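Prastcombe Hall Reopens Its Big Room

19 January 2019 — The main hall at Prastcombe is open again, and we couldn't be happier to have people walking through it! The ceiling is white, the beams are on show and the long fluorescent lights make the whole place bright.
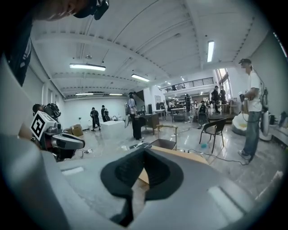

Bookings

Groups can reserve the hall from today for meetings, workshops and classes. The first 13 bookings get 2 extra hours for setting up. Summer dates, starting in June, are going fast — ask early.

Contact: Renata Laskowska, Prastcombe Hall, extension 551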